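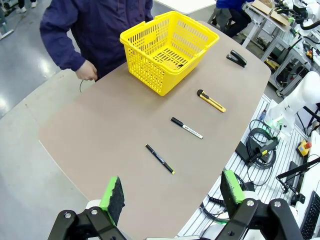
What does the arm do all day at Padthorpe?
It sorts small supplies, things like markers, staplers and utility knives, so the kits are ready when the crews come in. On a good Friday it gets through 300 pieces!

Is my job changing?
Yes, a bit, and we think you'll like it. Packers at Skoltport used to spend 40 minutes a shift on sorting. Now they check kits and teach the arm new items (the fun part).

Do I need training?
One 30-minute session. Sign up at the Udville front desk.

Who can stop the arm?
Anyone on the floor. Press the red button.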